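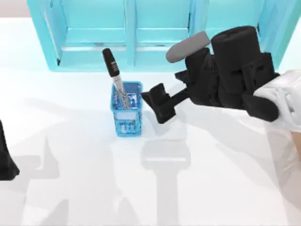
Figure 5. Desk task, right gripper beside the pen holder.

Section 5: Setting up and recording the desk task

Read Section 4 first if you have not yet installed Meredith on your laptop. The club machines in the lab at Bostwood already have it, and on those you can start at 5.2.

The desk task is the second of the two practice tasks for the term. You drive both arms in the simulator, take the marker out of the pen holder and lay it in the middle compartment of the shelf. Your recordings go into the shared set that the whole team trains from, so please follow the steps in order, even the dull ones.

5.1 What you need

Meredith, with the Ceretti task pack unzipped in the tasks folder.
Two Lestier hand controllers and their USB cables. Sign them out at the front desk.
A wired mouse. Trackpads work but the camera controls are awkward.
Your club login. It is the same one you use for the parts inventory.
Free disk space for a full session of recordings. Check this before you start.

Note: The left and right controllers are not interchangeable. The letter is stamped under the battery cover.

5.2 Loading the task

1. Close any other program that uses the graphics card.

2. Start Meredith and log in.

3. From the Task menu choose Open Pack, then Ceretti, then Desk.

4. Wait for the progress bar to finish. The first load takes a few minutes on the older laptops. Later loads are quick.

5. Open Settings, then Timing. Set the control rate to 20 and the episode limit to 1,000 steps. If you leave the limit blank, Meredith keeps recording until you stop it and the file will be rejected at upload.

6. Set the network port to 611 under Settings, then Controllers. Only change it if another program on your machine is already using that port, and write the new number in the log.

7. Press Reset. The arms go to their start positions and the objects are placed.

Caution: Do not press Reset while a recording is running. The two attempts are saved as a single file and there is no easy way to split them.

5.3 Pairing the controllers

1. Plug in the left controller and wait for the light to turn steady.

2. Plug in the right controller and wait again.

3. Hold both triggers down until the Controllers panel shows Paired beside each one.

4. Squeeze the left trigger. The left gripper should close. Do the same on the right.

5. If the wrong gripper moves, unplug both controllers and start again from step 1. Do not fix it by swapping hands. The recording stores which controller was used for which arm.

6. Put both controllers flat on the bench and press Centre. Leave them alone until the panel says Done.

If an arm drifts slowly when your hand is still, centre the controllers again. If it still drifts, try another cable before you report a fault.

5.4 Checking the camera views

Every recording stores the overhead view and one view from each wrist. A recording with a missing view can't be used, so check all three before your first attempt of the day.

1. Open the Views panel and tick Overhead, Left Wrist and Right Wrist.

2. Click each view in turn to bring it up full size.

3. Move the matching arm a little and confirm that the view moves with it. The overhead view should stay still.

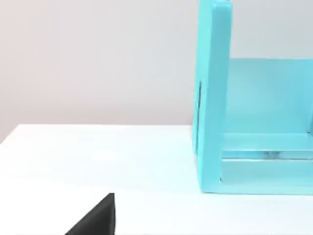 4. Look for flickering along the edges of the shelf. A small amount of softness is normal. If whole panels blink on and off, go to Settings, then Display, and turn Shadow Quality down one level.

5. Leave the colours and the lighting at their defaults. There is a slider for each and people like to play with them, but everyone's files have to match. Lighting changes are added later, at the training stage.

6. Click Save Layout. You will not have to do steps 1 and 2 again on that machine.

Note: A wrist view will often show only part of the shelf. You do not need to have the whole of it in view to start. Use the overhead view to get the arm close, then the wrist view for the last bit of travel.

5.5 Practice attempts

Do a few attempts with recording off before you do any with it on. New members usually need a full meeting for this.

1. Press Reset.

2. Bring the right gripper level with the upper part of the pen holder, with the fingers open. Come in from the side. Coming straight down tends to knock the holder over.

3. Move in until the marker is between the two fingers, then squeeze the trigger gently. The Grip bar on the right of the window turns green when both fingers are in contact.

4. Lift straight up until the marker is clear of the holder. Watch the lower end of the marker, because the holder comes up with it if you pull at an angle.

5. Carry the marker over to the shelf. Keep the left arm out of the way unless you are using it to steady the holder.

6. Turn the wrist so the marker is lying flat, lower it into the middle compartment and release.

7. Back the gripper away before you lift it. The fingers can catch on the upright panels.

The wooden box that comes with the desk pack is not a target in this task. Go around it. If you bump it hard enough to shift it, finish the attempt anyway and mark it as Contact in the log.

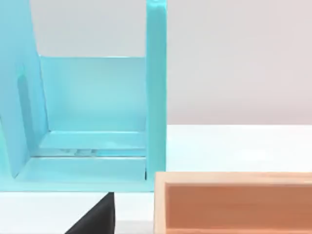
Slow down near the shelf. Most failed attempts in the spring set were lost in the last few seconds, when the driver had the marker over the compartment and let go too high. It bounces. The simulator is fairly unforgiving about this and the real shelf we build in August will be too.

5.6 Recording

1. Press Reset and wait for the arms to stop.

2. Press Record. A red dot comes on in the corner of each view.

3. Do the attempt at a steady pace. Small pauses are fine. Avoid waving the arms about while you think.

4. Press Stop as soon as the gripper is clear of the shelf.

5. Choose Success, Fail or Contact from the list. Be truthful here. We keep the failed ones in a separate folder and they get used too.

6. Press Save, then go back to step 1.

Each driver records 50 successful attempts for the shared set. You may spread them over as many meetings as you like. Take a break when your wrists get sore.

Caution: Do not rename the files. The upload script reads the driver, the task and the arm settings from the name.

5.7 Uploading

1. Plug into the lab network. The upload is too big for the school wireless.

2. Choose File, then Send to Team Folder.

3. Leave the laptop open until you see Transfer Complete. Closing the lid stops the transfer and you will have to start that batch again.

4. Fill in the log sheet: your name, machine, controllers used, and how many of each result you sent.

5. Return the controllers to the charging shelf with the switches off.

5.8 Common problems

Arms do not move after Reset. The controllers are not paired. Repeat 5.3.

One view is black. Untick it in the Views panel, tick it again, and press Reset.

Marker slips out of the gripper. You are probably holding it too near the end. Grip further down the barrel.

Attempt stops by itself. You have reached the step limit. Mark it as Fail and try a shorter path.

Upload refused. The episode limit or control rate is wrong. Check 5.2, step 5. Files recorded with the wrong settings have to be done over.

For anything else, write down the error message word for word and give it to Prys Parry at the next meeting.

Section last changed 18 June 2023. Control rate and port number updated.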